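4. What Counts as a Sighting
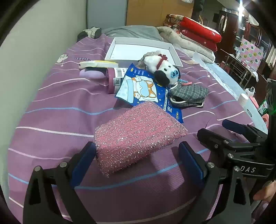
Figure 3. Pink scrubbing sponge on a bedsheet, between two gripper fingers.

Celebrity sightings are the small change of entertainment news. A singer buys a melon, an actor ties a child's shoe, and by evening the event has a headline promising that your heart will melt. In Section 3 we described how the items were collected from Gonus and Seneo, the two gossip sites that agreed to let us read their back pages. This section deals with the harder matter of deciding what a sighting is, a question on which both sites were cheerful and neither was helpful.

Our first definition was generous. A sighting was any item in which a well-known person was reported to be somewhere. This let in weddings, court dates and one long obituary, and Rothe objected to the obituary. The second definition required that the person be alive, outdoors and doing something that readers might also do. It held up for most of February, until we reached a run of items about an actor asleep on a ferry. He was outdoors in the sense that the ferry was. We kept him.

The final set has 65 items. Of these, 30 concern a parent out with a child, which by the standards of the genre is low. A further 19 concern food, mostly being carried. The rest are a mixed bag of dogs, airports and hats, and we make no claims about them except that the hats got more comments than the dogs, a result that Pacheco still refuses to accept.

We then looked at who was said to have done the seeing. Older items name a photographer or an agency. Newer ones prefer "we" or "fans," or a passive verb of the kind that saves everyone some trouble: the star was spotted. Maddocks (in his notes on the Rowlands archive) calls this the empty witness, and we have borrowed the term. The empty witness is always close by and never gets in the way. It also has a strong memory for brand names, and in 3 items it could recall the price of a coat.

The tone of the items is harder to pin down. Two readers, Pelkonen and Miettinen, marked each one as warm, neutral or sour. They agreed on nearly all the sour items and fell out over the warm ones. Pelkonen took "adorable" at face value. Miettinen, who has worked on a news desk, read it as a form of punctuation. We settled the matter by counting "adorable" as warm on first use and ignoring it after that, and the number of warm items dropped sharply.

A last problem was age. Sightings are seldom dated in the text, and the same outing can come around again years later with a new headline and a slightly shorter marriage. One Talleck column in the Seneo pages, posted on June 7, 2024, reported as fresh a beach walk that Gonus had already covered twice. The child in the first version would by then have been old enough to drive. We treated repeats as separate items when the wording had changed and as one item when only the headline had – a rule that pleased no one on the team but could at least be applied before lunch.

Section 5 turns to the comments, which are longer than the items and worse spelled.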